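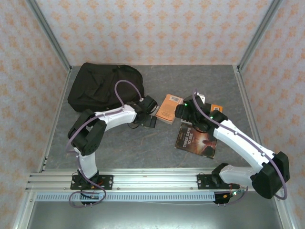
What Fits in the Black Bag

I own one bag. It's black, it has no shape of its own, and when you put it down it slumps like somebody who has just been told the meeting is running long. I've had it since August and I pack it every morning at 7, badly, and then unpack it again at night to find out what I've been hauling around.

The books are always the problem. Rami Dabbas, who sits across from me on the train and carries nothing but a phone and an apple, thinks I should pick one. I've tried picking one. I get as far as the platform at Holska and realize I've picked wrong, and then it's 50 minutes of looking at other people's shoes.

So more than one goes in. The small orange paperback is the easy one. It goes anywhere, including down the side where the umbrella is meant to live, and it still has its barcode label on, near the top. I keep meaning to peel that off. I tried it once on a different book and took half a palm tree with it, so the label stays.

Three Days to See is the other regular. Dark brown cover, big orange and yellow burst of light, title running up the side in white. I bought it used at Wutora, the shop with the cat and the bad stairs, and it has ridden in the bag for 14 weeks. I have read 70 pages. At this rate the bag will wear out first.

The order I've settled on, after a lot of crushed corners:

Books go in before anything soft. If the sweater goes in first, it makes a nest and the books tip over sideways and open themselves.

Covers face each other. Spines down.

Lunch goes on top, in a box with a lid that really closes. I had a box with a lid that nearly closed. I don't want to talk about the lentils.

Keys in the front pocket, where I will fail to look for them.

My sister swears by those stiff organizer inserts with all the little compartments, and she gave me one for my birthday. It stood up beautifully on its own. With the insert in, there was room for a pen. It's in the closet now, organizing some batteries.

I did look at a new bag last week, a proper one with a flat bottom, in the window at Aoun. It cost 579, and I stood there doing the math on how many used paperbacks that was - then went inside anyway, to feel the straps. Nice straps. I came home with the old bag and another orange book.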